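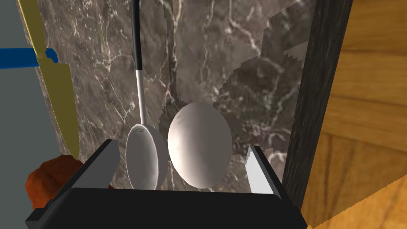
## Lunch at Grgić, while it lasts

Eleven-forty in Dulgate and the line is already out the door. Coats, work boots, one stroller. Soup first. It's always soup first at Grgić, and if you ask for the main before the soup you get the soup anyway.

I came for the canteens. The old kind, the sit-down-with-strangers kind, that used to feed whole factories and now feed whoever walks in. Dulgate had one on nearly every street by the river when the mills were running. Two left now. Grgić is the loud one. The other is in the basement of the tram depot and closes at one sharp, so I missed it. Twice.

How it works: you pick up a tray. You pay before you eat. You sit where there's a chair, which means you sit with somebody. No reserving, no bags on seats. The menu is typed on a sheet by the register and by half past twelve most of it has a line through it. Egg in mustard sauce goes early. Cabbage rolls go earlier. Whatever's left at two is called "the plate" and it costs less.

The kitchen cooks 700 lunches on a normal day. Same stove since the mill days, a Griltard with six burners, four of which light. Parts come out of a dead one in the back hall. I asked what happens when the dead one runs out of parts and got a shrug and a bowl of rice pudding.

What I wanted to know was whether the food is the point. My guess going in was no. People come for the tables, I figured, for the noise, for somebody to pass the salt. I said so, pretty pleased with myself, to the woman across from me. 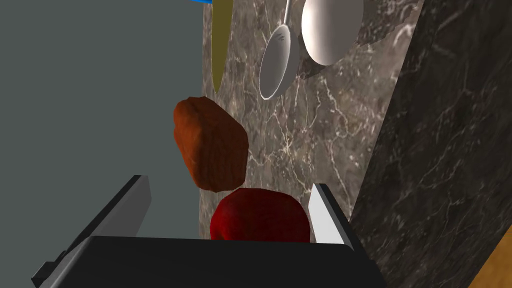

Ustyna Panasiuk told me that was a thing only visitors say. She has been eating here since her first job and she comes for the barley soup, full stop, and if the barley soup got worse she would eat at home and be perfectly happy alone with the radio. "You people always want us to be lonely," she said. Then she took my bread, as I clearly wasn't going to eat it.

Fair enough. So, the food. Barley soup: thick, smoky, too hot for the first five minutes. Dumplings the size of a fist. Pickles out of a barrel, very sour, one per person unless the cook likes you. The egg in mustard sauce is the one I'd go back for. Soft yolk, sharp sauce, a heap of potatoes underneath to mop up with. It sounds like nothing. I had it three days running.

The recipes live on cards, in a drawer, 1057 of them, and most haven't been cooked in decades. Liver this, tongue that. A whole section on turnips. They are written for 100 portions each and nobody's ever scaled them down, so you can't really take one home. I tried the mustard sauce from memory in my sister's kitchen. Lumpy. Tasted of flour. 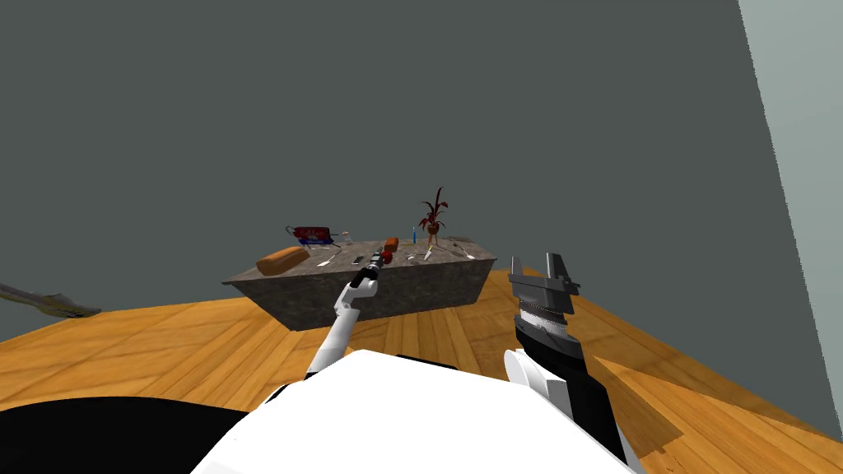

My second try was better, with less flour and more patience, but still not it. The cooks say it needs the big pot. Maybe so. A small pan cools too quick, the sauce catches, you panic and add milk. Dont add milk.

Over in Ploren they went a different way. The canteen there shut in February and opened again with new chairs, a card reader and a shorter menu. Four dishes. I took the bus out to see it, expecting to be sniffy, and it was fine? Good dumplings. Quieter. People sat one to a table, mostly, looking at their phones. But the prices have gone up enough that the bus drivers bring sandwiches now, and eat them outside on the wall.

Back at Grgić the rent is the worry. The building changed hands over the winter and the new owner has been polite so far. The lease comes up next year. Nobody in the kitchen wanted to talk about it with a pot on, and there's allways a pot on.

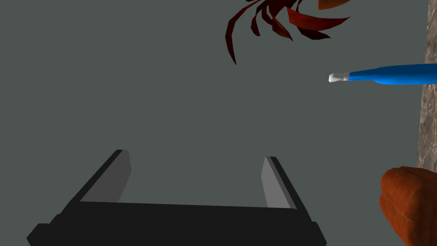

Can you eat there if you don't live in Dulgate?

Anyone can. Bring cash, get there before noon if you want the cabbage rolls, and take your own tray back to the hatch.

I left it too late on my last day. Quarter to two, chairs going up, floor half mopped. Got the plate. It was turnips, and a bit of somebody else's dumpling, and a ladle of the mustard sauce over everything. Ate it standing by the coat hooks with my bag on my shoulder and ran for the train.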